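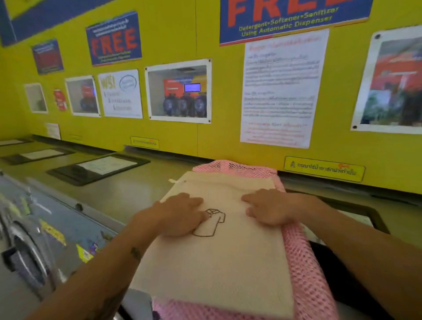 Progress report by Jui-lin Peng, Winalska Laundry Access Project
To: Raymonde Wong, Khaemba Fund
November
3 shares | 2 comments

Dear Raymonde,

I write to inform you of the progress in our second period. The grant of $2,000 is now nearly spent, and I attach the receipts separately.

The main work was the bags. In the first period many households brought their clothes in garbage bags, and small items were lost between loads. We now give each household a set of bags: mesh for the small things, and cloth for shirts and blouses. The cream cloth bag has an outline of a collared shirt printed on it, so no reading is necessary. The mesh one is pink. Jade Kowalchuk teaches people to lay the bags flat on top of the machines and press the air out by hand before washing. It takes a moment, but the bags go in the drum more easily.

The laundromat already advertises free detergent, softener and sanitizer from the automatic dispenser, on a big blue banner on the yellow wall. This helped our budget very much. Some families still were bringing their own soap, and Tanner Paquette has explained them that it is not needed.

We had two difficulties. The instruction cards set in the steel counter are not easy for our older participants, therefore we are preparing a sheet in three languages. Jocelyn Charbonneau is checking the French. Also, the second order of bags from Grodon came late and we had to postpone one evening session.

For the next period we ask to move the unused travel money to bags. Please tell me if you need a new form for this.

With kind regards,
Jui-lin Peng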